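Search this site Search Go

Checking a published tribunal decision for names that should have been removed

Written for clerks and records staff who handle decisions before they go on the public register. It assumes you have a signed decision, a redaction list and write access to the publishing folder. The examples come from the register at Flundville, but the steps are the same for the Caltlow office apart from the folder names.

Before you start

Open the case file and find the redaction list. It should give every person whose name is to be withheld, with the label that replaces it (Witness A, the second tenant, and so on). If there is no list, stop and ask the case officer for one. Do not build it yourself from the decision. A list made that way will only contain the names you happened to notice.

Make a working copy of the decision. Save it with the case number and the letter W at the end. The signed original stays where it is and is never edited.

Step 1. Search for full names

Take each name on the list and search for it in the working copy. Replace each hit by hand. Do not use "replace all", as surnames can also be street names, company names or ordinary words. In one Flundville decision the surname Zarei belonged to a witness and also formed part of the name of the respondent company. The witness was withheld and the company was not.

Step 2. Search for parts of names

Search again for the surname alone, then the first name alone. Then search for the first four letters of each. This picks up most typing errors, as well as possessives and names split across two lines by a hyphen.

If a name has been written in another alphabet at any point in the file, look for other spellings. Zohreh may appear as Zohre or Zohra in the same bundle, depending on who typed the statement. Add each spelling you find to the redaction list so that the next person has it.

Step 3. Check indirect details

A name can be withheld and the person still be easy to find. Read the decision once from start to finish and mark the following:

- full addresses, and flat numbers where the street is given
- job titles held by one person only
- vehicle registrations
- dates of birth
- bank, pension or health numbers
- names of children's schools

Replace these with a general term. "The head of the Cuton depot" becomes "a manager". Keep the grammar of the sentence and leave the paragraph numbering alone, as other decisions may cite it.

Step 4. Check footnotes, headers and annexes

The search box in most word processors looks at the main text first and may treat footnotes separately. Click into the footnotes and run steps 1 and 2 again. Do the same for headers, text boxes and any table of evidence. Scanned annexes cannot be searched at all unless text recognition has been run. Read them on screen or leave them out of the published version — the case officer decides which.

Step 5. Clear the file properties

Open the document properties and delete the author, the title and any comments. The title is often filled in automatically from the first line of an early draft, which may be the name of a party. Accept or reject all tracked changes, then switch tracking off. Save.

Step 6. Export and test

Export to PDF. Do not draw black boxes over text in the PDF, as the words underneath can still be copied out. Open the exported file, select all, copy, and paste into a plain text editor. Search the pasted text for every entry on the redaction list. There should be no hits.

Step 7. Second reader

The file then goes to a second reader who has not worked on it. Allow 30 minutes for a decision of ordinary length. The second reader repeats step 6 and signs the cover sheet. At Flundville this is normally Zohreh Esfahani, or the duty clerk when she is at Caltlow.

If a name is found after publication

Withdraw the file from the register first and correct it afterwards. Note the time of withdrawal. Ask for the cached copy to be cleared, as the register's own search index keeps old text until the next rebuild, which runs at 2 a.m. Then repeat all the steps above on a fresh working copy. Tell the case officer, who will decide whether the person has to be informed.

Older decisions

The check begun in April covers 2,245 decisions published before redaction lists were kept. Almost none of them has a cover sheet. For these, ask the case officer to draw up a list from the case file, then start at step 1.
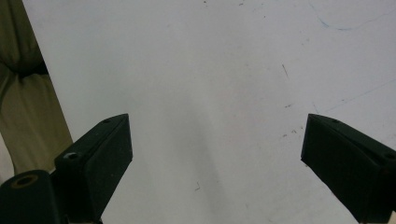

Pale flat surface between two black gripper fingers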